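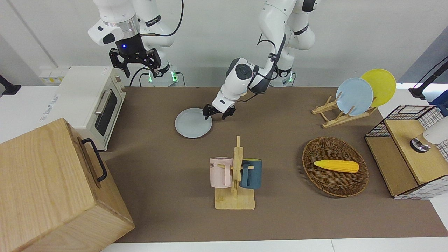

Moved my last coffee to noon, still wide awake at 1 a.m.

okiiskinen
I work a desk job in Hedholm and used to have a cup at 3 in the afternoon without thinking about it. In April I started lying awake until one or so. I cut the afternoon cup three weeks ago and now stop at noon. No change that I can see. I have two mugs before noon, both from the office machine. How long did it take other people?

wiroj_c
Three weeks should be enough to tell. When I quit afternoons it took me 8 days, and I was a heavy drinker of the stuff. I'd look at what else changed in April. New schedule? Lighter bedroom in the mornings?

brilleybaker
How big are the mugs? My wife measured hers and it held almost twice what she thought. Two of those is really four cups.

okiiskinen
Just filled one with a measuring cup. It's a big one, so yes, probably closer to four cups. Schedule is the same. The bedroom faces east but I have heavy curtains.

Ekkachai S
I don't think coffee before noon has anything to do with it. I have an espresso after dinner most nights and I'm asleep by 10:30. People blame coffee for everything. Fix your wake-up time first - same time every day, days off included - and the rest sorts itself out.

orathai_l
That's fine for you, but people clear caffeine at very different speeds. My sister and I drink the same tea and she can't have it past breakfast. One person sleeping well after an espresso doesn't say much about anyone else.

Ekkachai S
Sure, but the poster already cut back and nothing happened. That points somewhere else.

orathai_l
They cut the time and kept the morning amount, and it was four cups. I'd go down to one regular mug for two weeks before ruling it out. Go down slowly or you'll get the headache.

sombat_t
Do you nap? I was taking about 80 minutes on the couch after work and couldn't figure out why I wasn't tired at bedtime. Now I set a timer for 20 or skip it.

okiiskinen
I do, now that you mention it. Not every day, but I started dozing on the bus from Ivthorpe when I gave up the 3 o'clock cup. It's a long ride.

wiroj_c
There's your answer, or part of it. Stay awake on the bus for a week and change nothing else.

okiiskinen
OK. Bus first, then the smaller mug. I'll post again after that.

Comments (3)

Siriwan: Same problem here with green tea. I switched to barley tea after lunch and it helped some.

hedholm_runner: Agree with Ekkachai on the wake-up time. It did more for me than quitting coffee.

tdm: Any update on the bus?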